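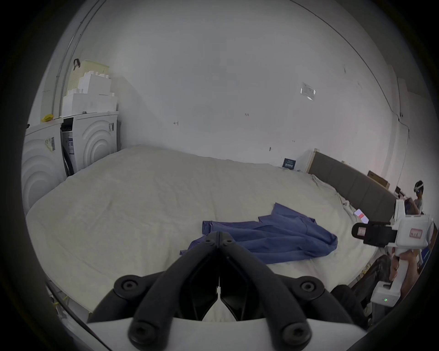
Gripper fingers closed, blue garment still on the blanket. Sunday practice.

Category: Student Projects > Robotics Club

Laundry Project Gallery

The Prumcombe robotics club is spending the spring on Studach, a project to teach a robot arm to pick up and fold clothes. Members record the moves first with hand-held grippers, working on a bed with a cream blanket. Crumpled shirts have been the hardest item so far.

There are 18 students in the club this year, in teams of 3. Aileen Dalisay runs the Sunday sessions. The Palma team shows its folding run in May.

Print this page | E-mail this page

Contact: Prumcombe Robotics Club, Room 3479
Back to top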